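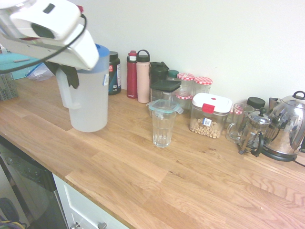
Page last changed: March

The Pouring Rule
By Sunita Obi | Friday
Print this story | E-mail this story | 20 shares

So my job that spring was to read rules to a robot. Well, not to the robot, it didn't care! I read them to Vasić, who stood at the counter with the stop button in his fist and said "yes" or "no" after each one, and I wrote down which.

The rulebook came from Ternarero and everybody called it the Zikano, after the street their office was on. It had 2,276 rules in it (I'd skipped to the kitchen part, I'm only human). Rule one of the kitchen part said to clear the counter before any test with liquids.

"Yes or no?" I said.

Vasić looked at the protein powder. He looked at the kettle, and the cereal, and all those little jars with the checked lids that his mother kept sending.

"People have stuff," he said. "Put no, and put that I said so."

I put no. I also put that he said so, in pen, with the time.

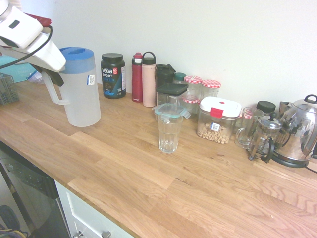
The pitcher with its lid on, protein powder to the right.

Then we got to the one I'd been dreading. No person shall reach into the work area while the arm has power. Seems easy, right? Except I'd left my tea mug back there next to the French press, and I wanted it badly, and the arm was just hanging there looking like it was thinking about lunch. I had my sleeve pushed up and everything.

"Sunita," said Vasić.

"It's stopped!"

"It's waiting. Read me the difference."

I had to go back 4 pages to find it. Stopped meant the power was off and the button was down. Waiting meant it could go any time it liked. I read it out loud, pretty sulkily, and he hit the button and held it there, and only then did he nod at my mug.

I've worked at Rerby since, with a bigger arm and a much worse kitchen, and I still say it to the new people. Is it stopped or is it waiting? They roll their eyes. I let them.

Anyway, I got my mug, we powered up again, and I turned the page to Pouring.
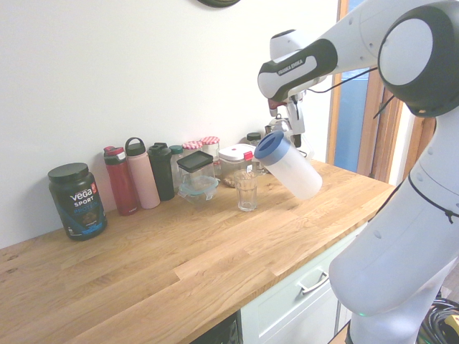 Pouring, first rule: glass in place before the tilt.

"Yes or no?" I said.

"Yes," said Vasić, with his thumb on the button, and I wrote it down.

Print this story | E-mail this story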